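Qui sommes-nous ?

Bienvenue chez Wanenix ! Je suis à l'origine de la boîte et c'est moi qui écris cette page, alors pardon d'avance si je m'emballe un peu. Notre métier, c'est de fabriquer des exemples pour des systèmes qui apprennent. On montre un geste à un bras robotisé, on l'enregistre, on recommence (beaucoup), et nos clients entraînent leurs modèles avec tout ça.

On a démarré à Dresham, dans 17 mètres carrés, avec un seul bras et une table de cuisine. Les premiers mois, on déplaçait des cubes. C'était bien, les cubes, mais un cube reste un cube, et on avait très envie de choses molles, qui s'étalent et qui changent de forme quand on y touche.

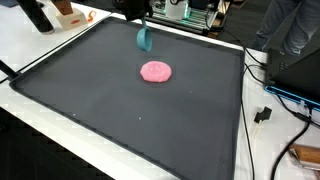 La cuillère doseuse bleu-vert au-dessus du tapis, et du rose en dessous.

Notre série du moment s'appelle Trulley. Tout se joue sur un grand tapis gris foncé à rebord, avec une matière rose bien visible — on a essayé du blanc au début, et les annotateurs nous en veulent encore. Chaque essai part d'une position un peu différente, et on garde aussi les ratés !
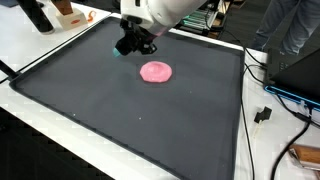

Pour les ratés, on a eu de longues discussions, je vous assure. Notre premier client, Biswas, ne voulait que des gestes propres. On lui a livré 200 essais réussis, puis 33 où ça partait de travers, étiquetés un par un, et c'est ce petit lot-là qu'il nous a redemandé en juillet. Depuis, on livre toujours les deux ensemble.
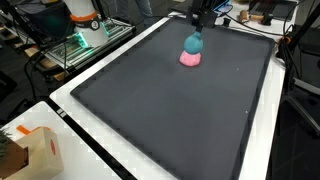

Côté ambiance, on travaille en chaussettes si on veut, on mange trop de clémentines, et les câbles, on finira bien par les ranger un jour. Trulley compte maintenant plus de 900 essais, relus par quelqu'un qui n'était pas aux commandes (on y tient, on voit très mal ses propres erreurs à six heures du soir).
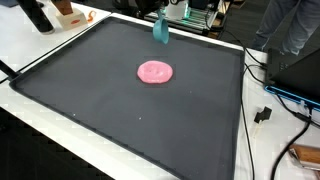
Travailler avec nous

Vous avez un geste en tête, même bizarre, même salissant ? Écrivez-nous en deux lignes ce que le robot devrait apprendre et avec quels objets. On fait un petit lot d'essai, vous le regardez tranquillement et on en reparle. Et si vous passez par Dresham, venez voir l'atelier — prévenez la veille, qu'on vous libère une chaise !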